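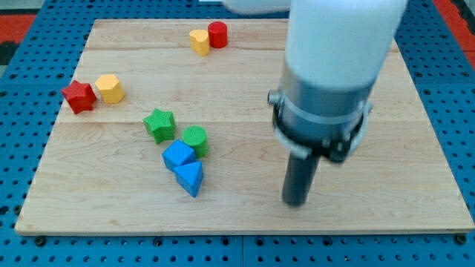 Tabletop pushing on the Mino bench kit: eight wooden blocks on a board, with the rod tool fitted to the arm.

The Mino is sold by Virna as a bench kit for labs that already own an arm. It covers everything between the tool flange and the work surface: a clamp-on bracket, a straight rod, a set of colored wooden blocks, and the software that resets and logs each run. The arm and the table are the buyer's problem. We ran the kit for most of April in our shop at Calimlim, on a perforated metal table with holes on a 25 mm pitch.

Fitting took one person 19 minutes, including the time spent hunting for the right hex key. The bracket closes around the arm's end collar and is held by small bolts. Virna gives a torque value for these and it should be followed. We under-tightened them on the first day and the rod picked up a slight rotation that showed in the logs well before it could be felt by hand.

The rod does one job. It pushes. With a rounded tip and no moving parts, it will not pick anything up, and tasks that call for stacking need a different product. For contact work this is an advantage. Calibration comes down to a single point and a tip height, and there are no fingers to wear out. We set the tip 2 mm above the board and left it there.

Shapes matter more than colors in this set. Cylinders roll off a poorly centered push, and stars catch the rod between their points and turn with it. The cube is the easiest piece to place and the triangular prism the most annoying, as a push near one end swings it instead of sliding it. Grouped pieces are harder again, and a controller that does well on single blocks can fall apart when two are touching.

We logged 1039 pushes. The software stopped twice, both times on a lost network connection, and resumed from the last saved state. Log files are plain text and well labeled. The viewer is slow with long sessions and has no way to filter by block shape, a feature the competing Gundow package has had for almost a year.

Virna's manual is short and mostly correct. The section on surface choice deserves more space. Seams in a planked board did not stop any of our blocks, but grain direction changed the sliding distance enough that we now record board orientation with every session.

Spare rods are sold singly, blocks only as a full set. Labs with a working arm and an interest in planar pushing will get useful data out of the Mino within a day.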